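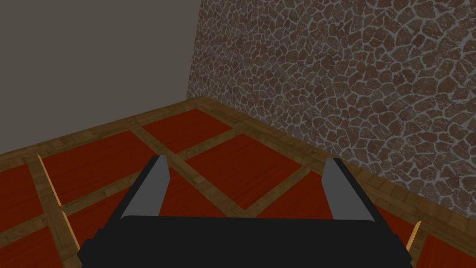 Forum > Industry and Events > Open Days and Site Visits

Thread: Stedside open day, anyone else go?

Posted by lowtorque
7/4/21

I went to the open day at Stedside and said I'd write it up for the people who couldn't make the drive. Picture at the top is from the simulator part, the wrist view with the gripper open. You get the red panel floor and the stone wall in the corner.

They ran us through in groups of 18. First half was the shop floor with two real arms doing bin to tray transfers, second half was upstairs in the sim room, where they train and test before anything goes to the arms. The sim half was longer and I thought it was the better half. The presenter had a scene loaded, moved the arm through a few poses, opened and closed the fingers, and then talked for a while about how they change the room between runs. Floor, walls, lighting, all of it gets swapped. They do batches of 1000 runs overnight and look at the failures in the morning.

Parking was bad. Lunch was fine.

Posted by Kettle_56

I was in the afternoon group. Was your arm demo working? Ours stopped twice and they had to home it both times. Nothing dramatic, it just sat there with the light on until the guy reset it.

Posted by lowtorque

Ours ran clean except for one dropped part. It picked it up again on the next pass. They didn't say what the stops were?

Posted by Kettle_56

He said a pressure switch. Could be. The air line to that cell was running across the walkway under a rubber mat and people had been stepping on it all day.

Posted by palletjack

I'm going to be the one who complains. I drove two hours to see robots and spent more than half the visit looking at a screen. If I want to see a gray wall and some floor tiles I can stay home. The invitation said "live demonstration."

Posted by mrs_servo

It was live. They were driving it while we stood there.

Posted by palletjack

Live on a monitor. There was nothing in the gripper and nothing on the floor to pick up. I run a packing line. I wanted to see cycle times with real product, and when I asked they told me to fill out a card.

Posted by mrs_servo

They put objects in after that. You may have left for the shop floor by then, the groups got mixed up when the 2:00 started late. In ours they dropped in six blocks and let the arm sort them. It missed one near the wall because the hand couldn't get the angle it needed. The presenter stopped it there and showed the same approach from the wrist view, and you could see the right finger running into the border strip. I learned more from that miss than from watching a good pick over and over downstairs.

Posted by palletjack

OK, I didn't see the blocks. That would have been better. I still think they had the split wrong for a public day.

Posted by feedrate_fred

Question for anyone who talked to them. Why that room? The stone and wood look like somebody's basement from 1978. Is there a reason you'd train a warehouse arm in there?

Posted by lowtorque

Somebody in our group asked that. The answer was that they don't want the arm to depend on the background. If it only ever sees one clean floor it can fall apart when the floor changes. So they use busy patterns, plain ones, different colors. The one in my picture has both, plain gray on the left wall and the stone on the right.

Posted by feedrate_fred

That makes sense for the vision side. I'm less sure about contact. Those panels look a little higher than the wood, or the wood is higher than the panels, I can't tell which. If a small part lands on an edge like that it's going to rock, and I've never seen a simulator get that right.

Posted by tolerance_stack

Depends on the simulator and how they set the friction. We use Broltska at work and small parts on an edge will jitter if you leave everything at default. Turn the time step down and it mostly goes away, but then your overnight batch isn't done by morning. Did they say what they run?

Posted by mrs_servo

Their own, built in house. They call it Isum. They weren't selling it as far as I could tell. I asked about a license and got a shrug.

Posted by tolerance_stack

Too bad. Then I'd want to see the sim numbers next to the real arm numbers for the same task. Anybody can make a scene where the arm does well.

Posted by lowtorque

They had one slide on that. Real arm was worse than sim, as you'd expect, and the gap was biggest on the thin parts. I didn't write down the figures and they didn't hand out copies.

Posted by Kettle_56

One more gripe and then I'm done. The sim room is too small for 18 people. I was in the back and could see the screen only when the tall guy in front leaned over. A second monitor on the side wall would fix it.

Posted by palletjack

Tall guy may have been me. Sorry.

Posted by gearlash

I missed this one but I'm signed up for the Maeng visit in June. Is it the same kind of thing?

Posted by mrs_servo

No, Maeng is all hardware. I went to their last one. You stand behind a yellow line and watch cells run for an hour. Bring ear plugs, the ones they give out are the cheap foam kind. palletjack, that's the one you want.

Posted by palletjack

Signed up just now. Six spots left on the morning session if anybody else is going.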